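**From the Pantry Shelf**

April is when I go through the dried beans, and April is when I find out what sort of person I was the previous fall. This year I was evidently a person who believed in labels but did not own a pen. Four jars of something brown, all marked with a strip of blank tape.

Old beans won't hurt you. They will, however, sit in a pot all afternoon and come out with the texture of aquarium gravel. If yours are of uncertain age, soak them overnight in salted water, drain, and start them in fresh water the next day. A pinch of baking soda helps with the stubborn ones. Go easy, or you'll have soup that tastes like a clean refrigerator. Anything that still crunches after 2 hours at a simmer can go on the compost with my blessing.

Erzsébet Kocsis wrote in from Masgate to say she skips the pot entirely and bakes hers, covered, at a low heat with an onion and far more bay leaf than I'd have thought legal. I tried it with the Wirnumgate co-op's speckled beans. She's right about the bay leaf. I'm still thinking about the onion, which went to mush and took the pretty speckles down with it (the speckles were leaving anyway, they always do).
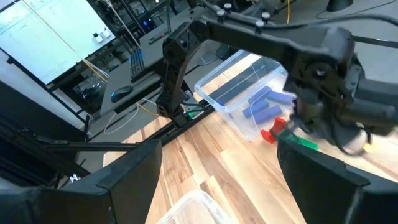 *Pale and honey-brown floorboards, with black robot arms over them.*

On to flour. Whole wheat goes rancid faster than white, and the test is your nose. Fresh flour smells like not much, maybe a little nutty. Old flour smells like a box of crayons. I keep mine in the freezer in a tight container and let what I need come up to room temperature before baking, a step I skip every time I'm in a hurry and regret when the dough just lies there.

Spices are the last stop. Whole ones keep for years; ground ones fade, and paprika fades first. Mine had gone the color of a cardboard box. Rub a little between your fingers and sniff. If you have to concentrate to smell anything, so will everyone at dinner.

Several of you asked about pantry moths. Bay leaves tucked in the flour bin do nothing I've been able to detect except flavor the moths. Use glass jars with lids that really seal, wipe the shelf corners, and freeze new grain for 4 days before it goes anywhere near the rest.

Next issue: vinegar, including the bottle with the thing living in it. Bean recipes are still welcome, especially if they use up a lot of brown ones.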